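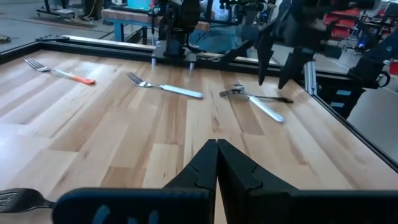

3.2 Cutlery and table surface

Figure 2. Forks with orange and white handles, and a dark-handled utensil, on the wooden tabletop.

The cutlery came from shared kitchens in Ritusdale, where households rarely own a matching set. Handle colour was noted for each of the 34 pieces, along with length and weight. Forks overlapped by other utensils, as at the right of Figure 2, were recorded as overlapping. Ziółkowski used the same rule in the April survey, but left out 6 pieces with damaged handles.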